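Belmonte Soccer Club — Minutes of the Members' Meeting, November 14, 2018

I took these down by hand again and typed them up the next evening, so if I got your point wrong, tell me and I'll fix it before the next meeting. No names, same as last year, because people talk more freely that way.

We started at seven with a good crowd, bigger than the one we had in May (the pizza helped, I'm sure). The minutes from May were read out and accepted with one correction: the away bus was late coming back from Dalteston, not going there. I had that backward, sorry!

Season so far

Our coach went through the fall results. We're sitting fourth and everyone seemed fairly happy with that, though there was a lot of groaning about the goals we've let in from corners. Coach wants to try zonal marking through the winter and asked parents of the younger players to please stop yelling "pick up your man" from the sideline while the kids are learning it. Point taken, I'm one of the yellers. The home game against Dalteston came up too, of course, and we spent far too long on the offside call. I was standing level with it and I still say she was on.

Main field

This was the big item. The drainage at the north end is as bad as ever, and we had 2 home games moved this fall on account of it. We had one quote, from Plustwood, who did the fence behind the far goal. They'd dig out the goalmouth, put in new pipe and lay fresh turf, and they want $2711 for the lot. A few of us thought that was fair and a few of us nearly fell off our chairs. One member asked if we could do the digging ourselves and only pay for the pipe and turf. I like the idea, but I also remember how many of us turned up to paint the changing rooms.

We voted to get a second quote before the end of the month and decide then. If nothing better comes in, we go with Plustwood. It passed easily, with a couple of people sitting it out.

Uniforms

The Uro shirts are on their third season and the numbers are peeling off, mostly on the under-14s. Uro will give us the same price as last time if we order before the new year. The girls' team asked for their own cut of shirt instead of the small men's sizes, and I can't believe it took us this long. Agreed with no argument. The color stays green. Somebody brought up the yellow away shirts again and was shouted down in a friendly way.

Old shirts go in the swap box by the clubhouse door. Please wash them first — I'm begging you.

Money

We have $700 in the field fund, which doesn't get us far with the drainage, as you can see from the quote. The fall raffle did all right. Dues for the spring are going up to $110 per player, and this was the one part of the evening where it got a little warm. Two families said it's a stretch with three kids playing, and I think they're right. After a good bit of back and forth we kept the $110 but added a discount for the second and third child in a family, and you can pay in parts if you ask me quietly. That passed by show of hands.

We'll also run a food stand at every home game in the spring. I've put my own name down for the first one and I expect company.

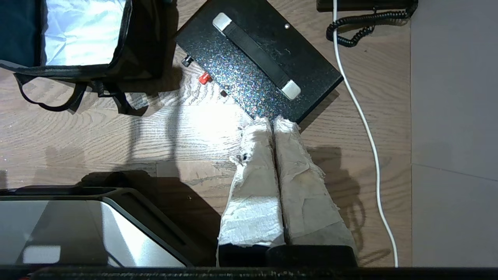 Then we got to the winter indoor sessions. We have the school gym in the evenings again, same rate as last year, but the school wants flat soles only and no water bottles on the court. Little ones go first, then the under-14s, then the adults, who have to be out and have the lights off by ten. Last winter we were told off for that more than once, and I was there for at least one of them.

Anything else

The nets on the small goals have holes you could drive a truck through. I'll order new ones. A member asked about a spring tournament and there was real interest, so we're writing to Dalteston and a couple of the other clubs to see who'd come. One person wants the club to get a proper scoreboard. We all want a scoreboard. Drainage first.

The gate key still hasn't come back. If you have it, drop it in my mailbox and I won't ask any questions.

We wrapped up a little after nine. Next meeting will be in the clubhouse once the second quote is in, and I'll put the date up on the board.

Club Secretary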